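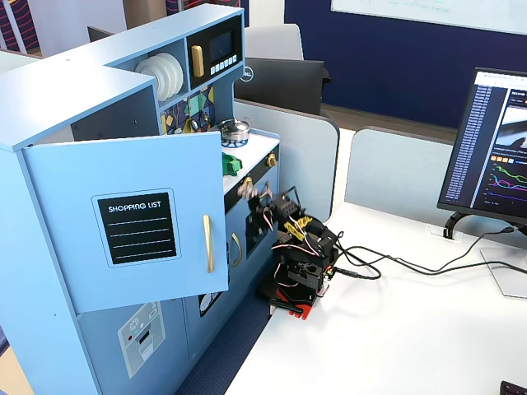 Tópico: Filtrar episódios pela corrente do servo antes do treino

setiawan_lab
Resultado parcial na cozinha de brinquedo, tarefa do botão do fogão. De 3.514 episódios teleoperados, ficaram 2.821 depois do filtro por pico de corrente na garra. A política treinada com o conjunto filtrado acertou mais - mesma arquitetura, mesmas sementes.

furnon
Quantas sementes? E o filtro corta justamente as pegadas difíceis. Pode ser só uma distribuição mais fácil.

setiawan_lab
14 sementes. A avaliação usa posições iniciais sorteadas, sem filtro.

drudoteck
Concordo com furnon. Falta o controle com descarte aleatório do mesmo tamanho.

setiawan_lab
Justo. Vou rodar. Revi à mão mais de 209 descartados e a maioria era escorregamento no botão.

furnon
Escorregamento com recuperação é dado útil. Eu manteria esses.

sallwood
Publica o limiar em mA, por favor. Sem isso não dá para reproduzir.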